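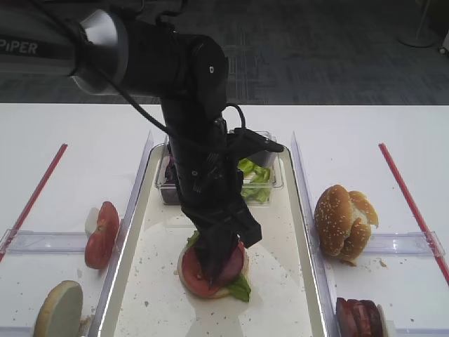
From: Gerasimos Spanos
To: Grustside list
Date: 2018-01-02
Subject: Re: sourdough too sour, help

Ebbe Løken wrote:
> My starter lives in the fridge and I feed it when I remember.
> The last three loaves tasted like vinegar and came out flat as
> a plate. Do I throw it out and start over? I bought the Prillell
> rye in December and wonder if that's the trouble.

Ebbe, please don't throw it out! Mine was every bit as bad when we got back from visiting my sister (gray liquid on top, smelled like nail polish) and it came around fine. Pour the liquid off, keep a spoonful, and feed that 50 grams of flour and 50 of water, morning and night, on the counter. Give it three days before you bake with it.

I doubt it's the rye. Rye does make a starter move faster, though, so if you're feeding it the same as before it's probably going hungry. I'd go half and half with plain white for now.

For flat loaves, try a shorter rise. I used to leave mine out all night in a warm kitchen and it was soup by breakfast. The Vrettos book has a good bit on this, and so did the old newsletter, if you kept yours.

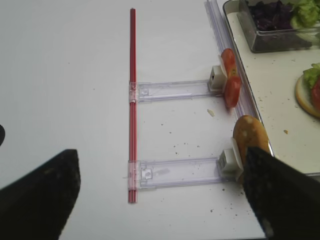
The one thing I'd change in that recipe is the salt, it always seemed stingy to me. Oh, and my oven runs hot, so I bake at 432 on the dial, which I know sounds silly, but it's one of those digital ones and I fiddled with it all fall. Yours will be different.

Does anybody still have the bun recipe from the Sevex potluck? The soft ones with milk in them. I've lost my copy and my grandson keeps asking.
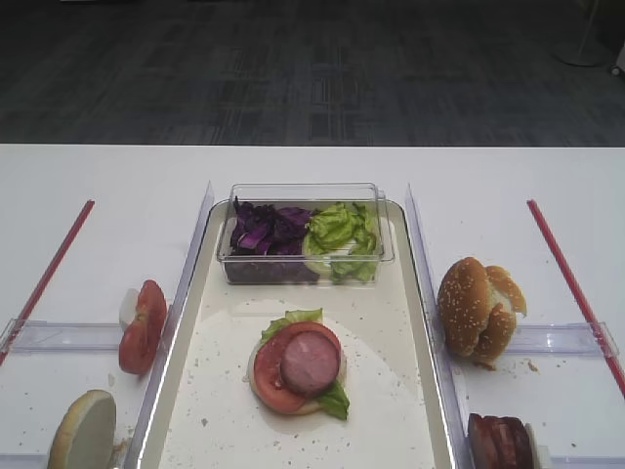

OTHER THINGS WHILE I'M WRITING

I have over 50 jars in the basement and would love to give some away. Write me off list, please, and bring a box.

Gerasimos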